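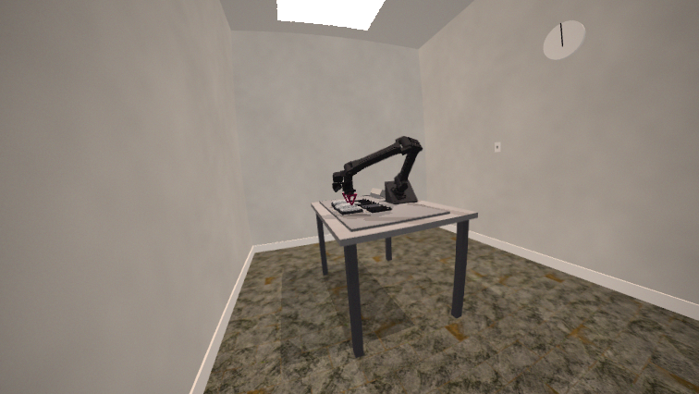

Monday, 7/31/23, quick one before the bus.

Spent the weekend rewriting our rules for the sim cell at Gurkum. The old sheet had 57 of them. Fifty-seven! Everaldo Miranda printed the lot in April and stuck it over the kettle and I don't think anyone got past the first page. Down to 35 now – still too many, but better.

The ones I'd fight for:

Same name everywhere. If the holder is LP2 on the board then it's LP2 in the script, in the log, in the email you send me at midnight. Not "left one". Not "plate 2 (new)".

Never assume the labels run in order. Read them. Dorkulcombe lost a whole batch of runs that way, 1,138 of them, all logged against the wrong holder.

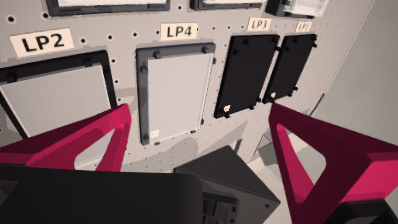 And no renaming halfway through a job, even if the order annoys you. Finish, save, then rename, then tell people. Xavier wants a form for this. I dont want a form. One line in the log will do.

Check the target marker before every first run. Every one. Takes seconds.

Fingers clear of the clips on the way in AND on the way out. Everyone plans the approach nicely and then drags the thing home sideways. A clash in sim counts as a clash – write it down, don't just hit reset and pretend. We had nearly 1,251 runs on file at Vemerdale and hardly a clash noted, which I simply don't beleive.

Still arguing over speed limits. Xavier says sim speed should match the real cell from day one, I say let people go slow till the path is signed off. Will post the full sheet when that's settled. Bus.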